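# Questions people ask before they send me a romance manuscript

I run Lellwood, a one-woman line editing service for paranormal and fantasy romance. I get the same emails every month, so I wrote the answers down. If you were hoping to be told your book is perfect, you'll want a different page.

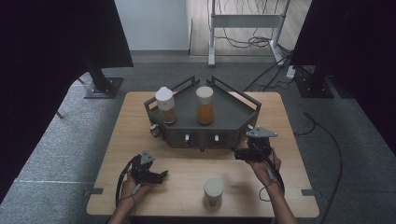
### Do you take every kind of romance?

No. I take shifters, vampires, witches, fae, ghosts and the odd sea monster. Any pairing, any number of people in it, any heat level. I don't take contemporary billionaires, mostly because I stopped believing in them around the time I edited my fifth one.

### My book is about fated mates. Is that a problem?

It's a problem if it's doing your plotting for you. Readers like fated mates and will keep buying them long after I've retired. What I doubt is the version where he smells her hair in chapter one and the remaining thirty chapters wait for her to agree. If the bond settles everything, what are these two people going to argue about?

Try this before you write to me. Take the bond out and read your outline again. If they would have no reason to speak to each other, you have work to do, and it's cheaper to do it yourself.

### Does it have to end happily?

If you call it a romance, yes. Happy ever after or happy for now. I've had writers explain to me at length that their book is braver than that. Fine, but then it's a fantasy novel with a sad love story in it, and you should sell it as one. Romance readers leave very clear reviews when they feel tricked.

### I was told to "write to market." Should I?

By whom? A lot of that advice comes from people whose main product is the advice. I've read the courses. They tell you to look at the top of a store's chart, copy the covers, copy the tropes and publish fast. By the time you've done that, everyone else who bought the course has done it too.

Reading widely in your own corner of the genre is worth doing. So is knowing what a reader expects when she sees a wolf on the cover. I wouldn't go further than that.

### How much worldbuilding do I need?

Less than you have. I've received a pack history that ran to 4,000 words before anybody kissed, argued or even entered a room. It had a council, a rival council and a treaty. None of it came up again until the last chapter, and then only the treaty.

Put in what changes how somebody behaves on the page. If silver burns him, let her hand him the wrong fork. Keep the rest in your notes.

### Are enemies to lovers still selling?

I don't have sales figures for the whole genre and I don't trust most people who say they do. It still turns up in my inbox all the time. What usually goes wrong is that they aren't enemies. They're two attractive people who are mildly rude at a party. If you promise enemies, one of them should have done something the other has good cause to resent, and you should deal with it before the wedding.

### Can you tell me whether my sex scenes work?

I can tell you where they stop making sense. Count the hands. Check who is still wearing boots. Past that, I look at whether anything is different between them afterward. If you could swap the scene in chapter nine with the one in chapter fourteen and no reader would catch it, one of them can go.

I don't tone things down unless you ask me to, and I don't heat things up at all.

### Should I pay for beta readers?

I'm doubtful. Some paid readers are careful and worth the fee. Plenty send back a page that says they loved the hero and wanted more of the best friend. Everyone always wants more of the best friend. Ask to see a report they wrote for somebody else, with the writer's permission, before you pay.

### A publisher called me and offered a contract. Is it real?

Did they ask you for money? Then you are the customer. It doesn't matter what they call it: partnership, hybrid, author investment. Ask them to write down what they pay for, what you pay for, and how you get your rights back. A real publisher has heard those questions before and won't sulk.

### Should my book be part of a series?

Most shifter romance is, one couple per book, and there's a good case for it. I only get suspicious when somebody tells me it will be 7 books and hasn't finished the first. Finish one. If the side characters still interest you, carry on. Please don't spend the last chapter of book one lining up every unmarried brother like coats on a rack.

### What do I send, and what do I get back?

Send the first 1,000 words and a one-page summary that includes the ending. I edit the sample and send it back with a quote for the rest. You'll see how I work, and you can decide you hate it at no cost to you.

If we go ahead, you get the manuscript with tracked changes and a letter. The letter is blunt. One client, Berisha, told me she read hers in the car so her kids wouldn't hear her swear. She came back with the sequel.

### Will an edit make my book sell?

I can't promise that and neither can anyone else. An edit can fix sentences, catch the werewolf whose eyes change color in chapter six, and point out that your heroine has forgotten her own job. Whether strangers buy it depends on the cover, the blurb, the month, the store and luck.

### Do you use AI to edit?

No. I read the book, sometimes out loud.

### When are you free?

I close to new samples in February and reopen once the backlog is cleared. The rest of the year I answer within 5 working days. If you haven't heard from me by then, check your spam folder, then write again. Put the title and the pairing in the subject line.

Esperanza Carrasco
Lellwood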